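Building a Two-Arm Kitchen Robot in a Shared Workshop
Handout 6: Rehearsing the pick in simulation
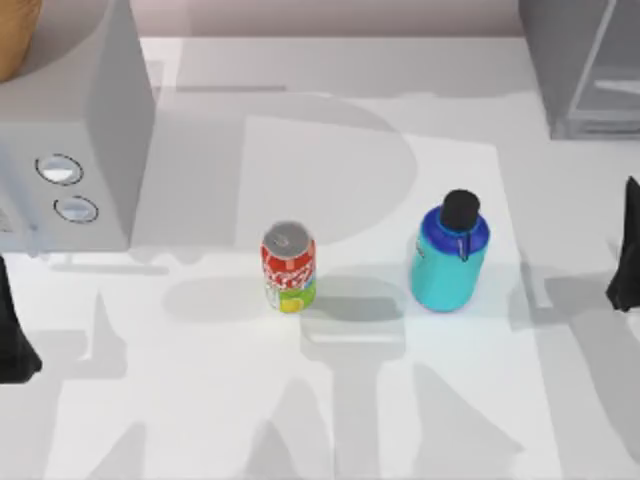

By now both arms should be bolted to the bench and answering commands. Before you let them close on anything, you will rehearse the same pick in the simulator. Our test pair is a slim can and a wider bottle, standing upright with a gap between them. The Belard kit ships with a counter model you can load as is. Change the counter height to match your own bench.

1. Object size

Measure the real can and bottle with calipers and enter the numbers in the object file. Do not trust the default sizes. The can is the harder of the two for most builds - it is narrow, and a finger that arrives off center will push it over. Weigh both as well. Our bottle, filled, came to 1,162 grams on the workshop scale and 1,143 on the one at home. We used the higher number.

2. Which arm goes first

Left arm takes the can, right arm takes the bottle. Write this into the task file even if it seems obvious. In the August build we left it open, and the planner sent both arms to the bottle. Start each run with the grippers held out at the sides, well clear of both objects.

3. Approach

Come in from the side with the fingers open. Stop short of the object, check the position, then close. Aim below the shoulder of the bottle, where the wall is straight. Keep away from the cap and the loop at the neck. The loop in the model is thin, and contact with it gives odd results.

4. Lighting

Leave the shadows on. Cameras in the workshop will see them too, and a detector tuned without them tends to draw its box too wide on the shaded side. If yours does this, move the light and run again.

5. Runs

Do 300 runs, shifting the start positions slightly each time. The Fevard logger writes one line per run. Sort the failures by type:
dropped
tipped
missed
arm stopped by limit switch

Bring the log and your task file to the next session. We will go over the tipped cases first, then set the grip force on the real arms.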